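5.2 Edge loss during the smoothing phase

The most frequent fault in the towel-rolling trials was a silent loss of the near hem. The policy was trained on head-camera demonstrations recorded by human operators at the Coltdale site and then run on the two-armed Kovosis platform with Nuline wrist units. Of 1692 rolling attempts, 1579 ended with a roll that met the diameter tolerance. Most of the remainder failed in the same way. The towel slid toward the operator side of the table while the arms were smoothing it, and the roll was started from a hem that was no longer where the planner had placed it.

The fault begins in the smoothing phase. Both arms press down and move outward to remove creases left by unfolding. In the demonstrations the operators use the whole palm with the fingers spread, and they tolerate a certain amount of fabric hanging over the front of the table (Figure 6). The contact pads on the robot are much smaller than a palm. To reach the same crease removal score, the controller raises the normal force, and the outward motion picks up a component toward the table edge. Once enough fabric is over the edge, its weight adds to the pull. 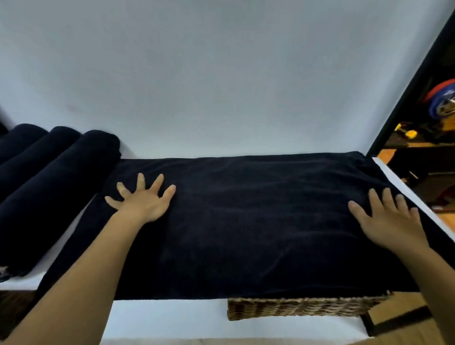 Figure 6. Smoothing phase in a human demonstration, head camera view. Both palms are flat on the towel, and the near edge drapes over the front of the tabletop. Three rolled towels lie to the left.

5.3 Why the fault was not detected

The slip monitor compares the fabric outline before and after each press. It was written to look at the far edge, which stays in view and has good contrast against a light table. The near edge is often covered by the forearms, and the part that hangs down is seen at a steep angle. In the failed trials the far edge moved too little in any single press to cross the threshold. The total shift over the full phase was large enough to matter, but the monitor kept no running sum.

Dark terry cloth made the problem worse. Shallow ripples in the pile return weak shading, so the crease score stayed low and the controller kept pressing. We repeated the trials with a light gray towel of the same weight and saw fewer presses per towel and fewer lost hems. We did not test patterned fabric.

A second effect came from the finished rolls. In 10 trials the left arm touched the nearest roll while moving outward, and the force reading was taken as contact with the table. The arm then lifted early and left one side of the towel loose. These trials are counted separately in the fault log.

5.4 Changes to the controller

Three changes were made in November. The slip monitor now sums displacement over the whole phase and stops when the limit is reached. The number of presses is capped, with remaining creases passed on to the rolling step. Finished rolls are added to the collision model as soon as they are released. The Kuruc simulator was used to set the press limit, but its cloth model does not reproduce the pull from hanging fabric, and the value was lowered by hand after the first hardware runs. A further 1078 attempts were recorded with the revised controller. Near-hem loss still occurred when the towel was placed with a large overhang at the start, a condition the monitor does not yet check.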